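Ullumden two-finger gripper kit, student club review

Got the Ullumden kit in October for our after-school robotics club. 3 weeks of pick and place so far, 10 kids. Fingers are stiff, tips are pointed, good for small stuff on a tray. Bolts are fiddly and teh manual is useless. Yamila redid the wiring page herself.

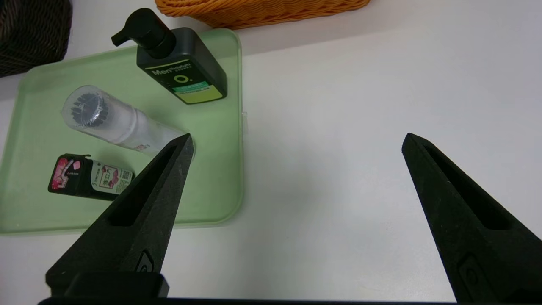
Can beginners run it without a coach? After the first session, mostly, if someone older sets the open width for them.

Pump bottle on its side is the hard one for my group, odd shape. Lip balm tube is everyones favorite. Software crashed twice on Nicanor, both times mid save. Support answered next day, fine. Would buy again for a club, wouldnt for home. Four stars, minus one for the bolts.

- Graciela Aravena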